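The Ferry to Rullach

In February the ferry to Rullach goes only once, at 9 in the morning, and if the wind is bad it does not go. Marta knew this. She had lived on the other side for seventeen winters, and still she arrived at the pier with the letter in her coat and no bread for the waiting.

The bench was cold. A man was sitting on it already, with a dog under his legs. The dog was called Cocco, he said, before he said good morning.

"Will it go?" asked Marta.

"They look at the water now," he said. "Then they drink a coffee. Then they look again."

She took out the letter. It was from her brother, the first in many years, and it had only one page. He wrote that the house in Rullach was sold, that the new people would come in spring, and that she could take what she wanted from their mother's room. He did not write that he was sorry. At the end he had put the price of the ticket, 148, as if she could not find it out alone.

She had read it so many times that the fold was becoming soft. What did she want from that room? The blue curtain, maybe. The radio, which had only ever caught one station, from Brallorent, where a woman read the prices of fish in a voice like a prayer. As a child Marta had believed that the woman was speaking to her mother in secret, and that the fish were names of people.
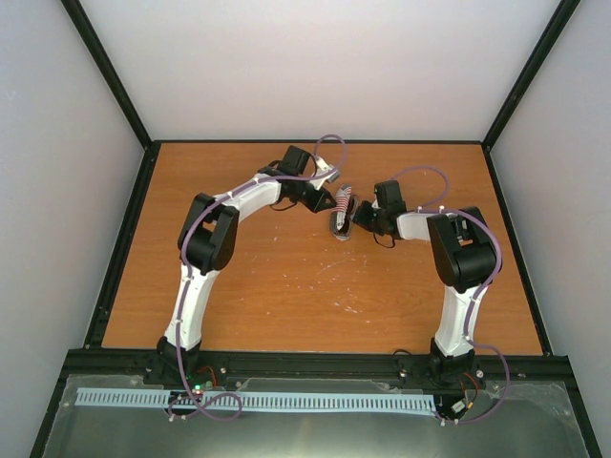
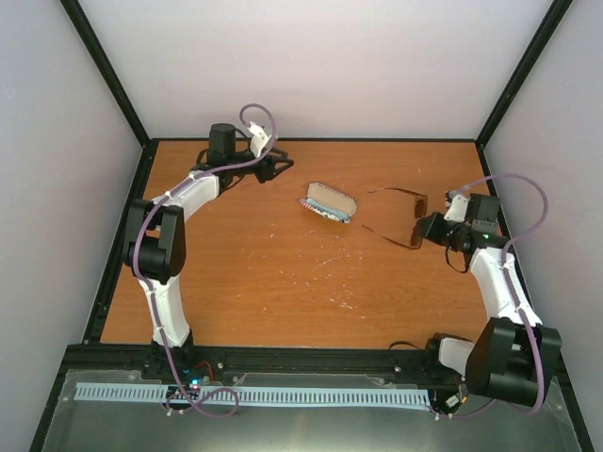

The wind had turned, Aldo Sartori told her, and in his opinion they would go before ten, but it was not a good day for somebody with a weak stomach. He added that people who travel to Rullach in winter are always going to a funeral or to a quarrel.

"A house," said Marta.

"Then it is both," he said, and gave her half of his bread.

She ate it slowly. It had caraway in it, and she did not like caraway, but she was hungry. Out on the water a small boat was coming in, very low, and two boys on the pier shouted to it and got no answer.

At last the man in the yellow jacket opened the gate. The price had gone up – it was 155 now. Marta counted the money into his hand and thought that her brother was wrong by seven, and that she would tell him this first, before anything about the room.

The dog went up the ramp before all of them.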